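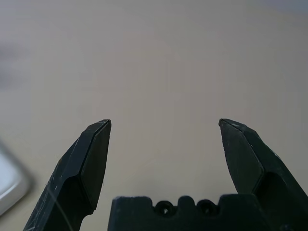

Schedules and Fares

Re: Survey results are in (Skonport late boat)

16 March 2024

Teun Willems wrote:

> Good news all. Dosico has finished the rider survey and the numbers
> back the new timetable. 347 people answered, and nearly half of them
> picked the proposed schedule as their first choice. Antunes says they
> can move to it as soon as the Potutik app is ready to take payments.
> I think we should send a letter of support from this list before
> the public meeting. Any objections?

Yes, I have one, and it's long. Sorry.

I read the full report, all 15 pages, and I don't see how anyone gets from what's in there to a letter of support. Start with the first-choice figure. 171 people picked the proposed schedule, fine. But look at what they were picking from. Question 6 offered the new timetable, a timetable with two fewer morning boats, and "no opinion." The one we have now wasn't on the list. If you ask me whether I'd like to lose one boat or two, I'm going to say one. Please don't then write me down as a supporter.

Second, who answered? The survey went out by email to people with a Potutik account and was open for a stretch of January. Half the people I ride with at 6:40 buy paper books of ten at the window and have never given Antunes an email address. They are also the ones who get hurt by this, because the 6:40 is the boat that goes away. Dosico does mention it, in a footnote, where it says the sample "may lean toward app users." May lean! It was mailed to app users.

Third, the ridership count. The report gives 1134 boardings for the 6:40 over the month and calls that weak. January is the worst month of the year on this route. We also had several mornings when the boat didn't run at all because of wind, and I can't find any place where those days were taken out. If they were left in as zeros, the average is wrong. If they were taken out, somebody should say so. I wrote to Dosico to ask and got a polite reply saying the method section was "under review." That was before Teun's message, and I haven't heard anything since.

Now the late boat, which everybody likes, me included. I'd love to be able to eat dinner in town and still get home. But read the wording. The 6:40 is dropped "effective with the new timetable." The late boat is added "subject to crew availability." So one half of the trade is certain and the other half depends on hiring that Antunes has been telling us for years it can't do. Has anybody here seen a job posting? I looked on their site and at the notice board in the terminal and found two openings, both in the parking office.

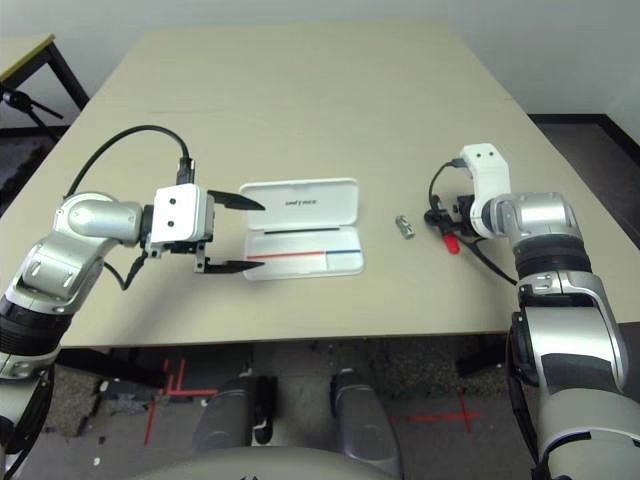
About the app

I'll be shorter on this, as some of you like it more than I do. My trouble with Potutik is the refund rule. With a paper ticket, if the boat is canceled, the ticket is still in your pocket and you use it the next day. With the app, a ticket expires two hours after you activate it, and you have to ask for the money back through a form. I've done it three times. Two came through as ride credit and one is still "pending." Maybe that's bad luck. I'd want to see how many requests go in and how many get paid before agreeing that the window should close, and that's also in the plan, page 11, under "channel shift."

There's a phone question too. My neighbor's phone is too old to run it. The report says riders without a suitable phone can buy at "partner locations" and doesn't name a single one on the island side.

What I'd send

A letter is fine, but mine would ask for things:

- the raw answers to question 6, including any comments people typed in
- the daily boardings, with canceled days marked
- a start date for the late boat that doesn't hang on hiring
- the window kept open on weekday mornings until refunds are sorted out

If Antunes comes back with good answers to those, I'll sign whatever Teun writes next. Until then please leave my name off, and please don't say the letter speaks for the list. There are people on here who only read and never post, and we have no idea what they think.

Teun, none of this is aimed at you. You've sat through more of these meetings than the rest of us put together. But we signed a letter of support for the last fare change as well, and I still have the press release that quoted it back at us.

I can bring printed copies of the report to the dock on any morning the 6:40 is running. Look for me by the bike racks.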